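Tips for recording packing demos at home (bedroom edition)
Notes from the Pirkska home set, by Kaan Bayram. Updated September.

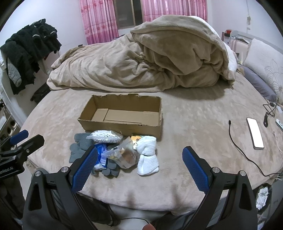
Small stuff in front, open box behind, both grippers in.

Packing task, the one where the odds and ends go into the carton. People keep asking the same things so it's all going on one page. Skip what you know.

Surface
Bed is fine. Kitchen table is fine too but a bed is kinder to dropped things, and it gives you room to sit with your legs either side of the work. Pull the sheet tight first. Plush sheets hold a mark everywhere the fingers have pressed, so smooth it with your palm between takes or every episode starts looking more trampled than the last.

Shove the quilt to the far side. Doesn't need folding.

Box
Cardboard, no lid. Cut the top flaps off with a bread knife or whatever, ragged edges are OK. Long side toward you. Press the bottom flaps flat before you start, a flap that springs up will catch a glove and there goes the take. Tape under the box if it slides. Not on top, shiny tape confuses things (ask Afroza, she relabeled a whole afternoon of it).

What to pack
Mix soft and crinkly. Gloves, a bag of cotton swabs, a zip-top bag with something in it, a small snack-size packet, a rolled up knit thing. Let them overlap. A neat row teaches the model neat rows and then it falls apart on a real pile. We had 59 neat-row episodes in the first batch and threw out most of them.

Clear bags are the hard ones. Keep at least one in every pile anyway.
Knit items: pinch at the middle, not the cuff.
Gloves: go for the palm. Fingers just stretch.
Swab bags: slow close. Squeeze hard and the bag pops and you're picking swabs out of the sheet till dinner.

Hands
Open wide BEFORE you come down. Come in from the front, pause a beat, close, lift straight up. Then over the box wall with a hand's width to spare. Everybody clips the wall when they get tired.

One item per grab. If two come up together put both down and go again, keep recording, the recovery is worth having. Dont restart for a fumble. Restart only if something leaves the bed.

Left gripper parks at the side when it isn't needed. Park it in the same spot each time. It can hold the box steady, just be consistant within a session.

Keep your own fingers off the items. If you nudge a packet into place by hand mid-take, mark it as touched.

Cables
Run them low, between your legs, with some slack. Tight cable = twisted wrist = weird motion in the data. Check slack every time you shift your seat.

Phone
Within reach, off to one side, not in the pile. Turn notifications off. Screen brightness down if you can stand it, a bright screen near the work drags the exposure around.

Light
Curtains drawn and the ceiling light on gives you the same look at 4 in the afternoon and at 9 at night. Daylight moves. Pick one and stay with it the whole session.

Resetting
Tip the box out, push the pile back in front of it, swap what's on top. Takes seconds once you stop fussing. Change the order every take, swap in new objects every 3 sessions. Old socks, sponges, a wallet, tea bags in the box.

Rest your thumbs. Afroza Munasinghe does a short break every twenty minutes and her takes at the end look like her takes at the start. Mine don't.

Before you upload
Watch the first and last clip all the way through, skim the rest. Wipe the lens, lint off a plush sheet gets everywhere. Name the folder by task then room, the Ditach uploader sorts on that and it will not fix it for you later.

Count so far for the packing task is 341 good episodes. Kitchen drawer task is next, need people with deep drawers. Message Afroza if thats you.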